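Coffee point check – Clonside, ground floor kitchen
Form 431, completed June 13, 2023
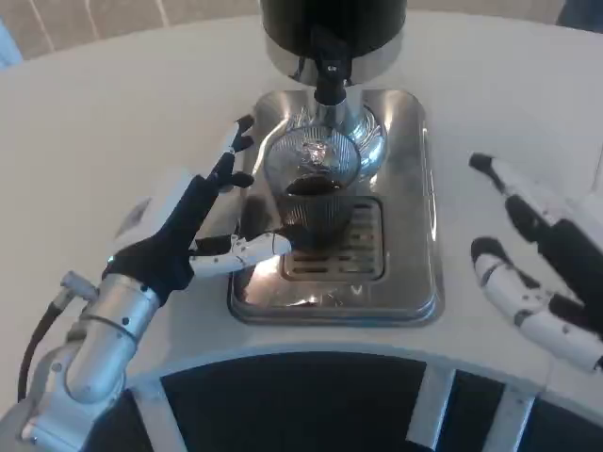

A note from the Brenwood tenants, received before the check, asked that the drip tray be looked at more often than twice a year, as the last report in November let it through with one word and no comment.

1. Machine stands level and does not rock
OK. Pushed lightly from the front and both sides.

2. Dispensing head clean, no build-up in the ribs
OK. Wiped with a damp white cloth, light brown mark only.

3. Spout fitting tight
OK by hand. Do not use a wrench on the collar, the chrome marks easily.

4. Drip tray and grate
Needs action. Grate lifts out and goes back without force, but there was old coffee under the slots toward the back. Cleaned during the check. Tray to be emptied at the end of each day and the grate washed in the sink, not just rinsed in place. Brenwood's request is fair – changed to a monthly item on this form.

5. Cups
OK with comment. The ribbed glass cups sit steady on the grate. Two others on the shelf had chips at the rim and were thrown out. Check rims before putting cups away. Hot drinks in glass should be left to stand a minute before they are picked up.

6. Tabletop
OK. White surface sound, no lifting along the rounded edge. Spills show up quickly and should be wiped right away, mostly for the sake of the floor.

7. Power cord and outlet
OK. Cord not pinched, plug fits firmly. Test tag 1520 is in date. The old tag, 783, was still attached and has been cut off.

8. Shut-off
OK. Machine turned off at the switch and at the wall. The label on the wall switch is faded and hard to read – new one ordered from Vumico.

9. Floor in front of the table
Needs action. Mat curls at the left corner. Flatten or replace. Tabrizi supplied the last one and may have the same size.

10. Cleaning supplies
OK. Descaler stored in the lower cupboard, lid on, away from the sugar.

Result: passed, 2 items open (4 and 9). Item 4 stays open until the daily sheet has been filled in for a full week.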